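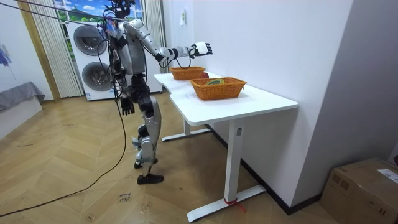
Der weiße Tisch mit den beiden Flechtkörben, dahinter der hohe weiße Geräteturm

Über uns

Die Hauswirtschaftsschule Lellberg bildet seit 26 Jahren Menschen aus, die in Heimen, Kantinen, Tagungshäusern und Privathaushalten arbeiten oder arbeiten wollen. Wir sind eine kleine Schule in freier Trägerschaft. Zurzeit lernen bei uns 70 Schülerinnen und Schüler in der Vollzeitausbildung, dazu kommen die Abendkurse für Berufstätige.

Geleitet wird die Schule von Viorica Golob. Sie hat selbst in der Großküche gelernt und unterrichtet bis heute das Fach Vorrat und Lagerung.

Unsere Räume

Der Unterricht findet im früheren Verwaltungsgebäude der Firma Stöckli in Grasberg statt. Uns stehen 275 Quadratmeter zur Verfügung, verteilt auf die Lehrküche, zwei Theorieräume und den Übungsraum. Im Übungsraum liegt heller Holzboden im Fischgrätmuster. Gearbeitet wird dort am weißen Tisch mit der geschwungenen Platte, an dem man im Stehen von mehreren Seiten an die Körbe kommt.

Was wir im Übungsraum machen

Im ersten Halbjahr geht es um Sortieren, Einräumen und Bereitstellen. Dazu gehören das Falten und Stapeln von Wäsche, das Decken von Tischen und das Bestücken von Obstkörben für Zimmer und Buffet. Die Obstkörbe kommen gleich im September an die Reihe. Geübt wird, was in welchen Korb gehört, wie man eine Frucht greift, ohne sie zu drücken, und wie man sie ablegt. Fallen lassen gilt als Fehler. Banane und rotes Obst werden getrennt eingeräumt und erst beim Anrichten zusammengelegt. 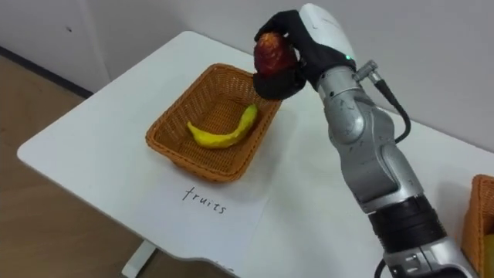 Rotes Obst über dem Rand des Flechtkorbs, im Korb liegt die Banane

Wir verwenden Flechtkörbe in verschiedenen Größen. Sie werden nach dem Unterricht ausgebürstet und kommen zurück ins Regal. Papier, das als Unterlage oder für Notizen gebraucht wurde, geht in die Altpapierkiste neben der Tür.

Im zweiten Halbjahr folgen Wäschepflege und Speisenausgabe. Die Praktika finden im Tagungshaus Anov und in mehreren Heimen der Umgebung statt.

Anmeldung und Besuch

Die Abendkurse beginnen um 18 Uhr. Die Kursgebühr beträgt 105 Euro, Arbeitskleidung ist mitzubringen. Wer sich für die Vollzeitausbildung interessiert, kann nach Absprache einen Vormittag am Unterricht teilnehmen. Termine vergibt das Sekretariat. Parkplätze sind hinter dem Haus vorhanden, der Eingang zur Schule liegt auf der Hofseite.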